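**May 2, 2025**

# Two-handed gripper trial moves on to cloth, and the softer pads are winning

The home handling group at Drilberg has wrapped up the first half of its big spring comparison, and the early numbers are good enough that people have been stopping each other in the hallway to talk about them. The question was a plain one: if you want to record a person folding and moving fabric with a pair of hand-held grippers, which finger pads should be on them?

Two sets went into the trial. The first is the Olletti, a firm pad the group has used since last winter for cups, boxes and kitchen drawers. The second is the Zuris, a softer pad that arrived in December and sat in a drawer for a while because everyone was busy with other things. Both fit the same linkage, and swapping them takes a few minutes with a hex key, so the same pair of grippers could be used for the whole comparison. That matters a lot! Earlier tests at Drilberg mixed pads and handles and springs all at once, and the arguments about what had caused what went on for weeks.

Eleven people took turns, most of them with no background in robotics at all. Between them they recorded 746 folds with the Zuris pads and 736 with the Olletti pads. The small gap comes from one session that ran out of battery before the last set was finished. It would have been nice to have matching totals, but the group decided to leave the numbers as they fell and not drop good recordings just to make the table look tidy.

"I really thought the firm pads would hold their own," said Divya Iyengar, who planned the trial and did a fair share of the folding herself. "They're great on anything with an edge. Then you ask them to pick up one layer of thin cloth off another layer, and you end up pinching at it over and over. With the soft ones I got it on the first go so often that I started to enjoy myself."

First-go pickups were the main thing being scored. A pickup counted if the pads closed once, caught the cloth and kept hold of it until the person meant to let go. Anything that needed a second pinch went in a separate column, along with drops and cases where the pads grabbed too many layers. The Zuris pads came out ahead on thin cotton and on stretchy knit. On towels the two were so close that the group isn't calling it either way. On stiff canvas the Olletti pads did better, and several people said the soft ones felt mushy there, as if the cloth were pushing back.

The scoring was done from the recordings, by people who had not taken part in that session. Where two scorers disagreed they watched the clip again together. Most of the disagreements were over what should count as letting go on purpose, and that part of the scoring sheet is being rewritten.

There was also a surprise with the cameras. Each gripper carries its own, looking out over the fingers, and the group had been planning to compare two lenses later in the year. Somewhere in the second week it became clear that the lens question could not wait. With the narrower lens, the other gripper kept slipping out of view just when the two hands were working on the same piece of cloth, and the software had trouble working out where the hands were in relation to each other. The wide lens bends straight lines badly, and doors and cupboards come out curved, but it keeps far more in sight. Iyengar now wants the wide lens on everything that involves two hands.

"People look at the wide footage and say it's ugly," she said. "It is ugly! It's also the footage we can use."

The controller side is less settled. For playing the recordings back on a real pair of arms, the group tried its own controller and one from Tavares, a small firm that lent a unit for the spring. The Tavares box was smoother on slow moves, such as drawing a fold across from one side to the other. The in-house one was quicker to react when the cloth snagged. So far only a handful of recordings have been played back on each, far too few for a ranking, and Tavares has been told it will get the full set of notes before anything is written up.

Where the recording takes place has changed too. The first sessions were on a lab bench with a flat white top, which made the cloth easy to track and the results a bit too flattering. Since then the work has moved into ordinary rooms, with beds, patterned covers and furniture close by.
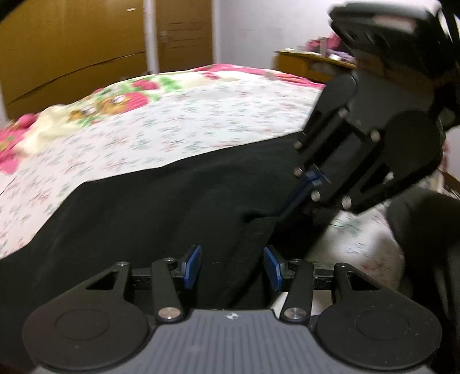 The change showed up in the scores. First-go pickups went down for both pads once people were working on a mattress, where the surface gives under the fingers and the cloth sinks with it. They went down less for the Zuris pads, and that is the result that has the group most excited. A bench is a friendly place to pick something up. A bed is what a helper robot in someone's home would have to deal with, and the soft pads seem to cope with the give in the surface by spreading a little when they press down.

Busy patterns gave the tracking software less trouble than expected. Plain dark cloth was harder, especially large pieces, where there are few marks for the software to hang on to. Someone suggested sewing small tags into the corners. The idea was turned down for now, as the group would like to find out how far it can get with fabric as it comes from the store.

Comfort came up in almost every feedback form. After half an hour, several people reported tired thumbs, and the ones with smaller hands had a harder time squeezing the grippers fully shut. A lighter return spring is already on order. Two people also asked for a way to pause a recording without putting either gripper down, and a foot pedal is being tried out next week.

The second half of the trial starts later this month and will bring in fitted sheets, pillowcases and socks. Fitted sheets have a bad name in the group, and there is already a sign-up list for who gets to go first. The target is 1,009 recordings, a figure that comes from adding up the planned slots on the schedule, and Iyengar says she has given up trying to explain it to visitors.

Wear on the pads will be checked at the end of each week. The Olletti set has hardly changed since last winter. The Zuris set is newer and softer, and one pad already has a small nick near the tip, so spares have been set aside in case it needs replacing midway. Anyone at Drilberg who wants to try a session can put their name on the sheet outside the workshop door. Afternoon slots are going fast, mornings are still wide open, and no practice is needed.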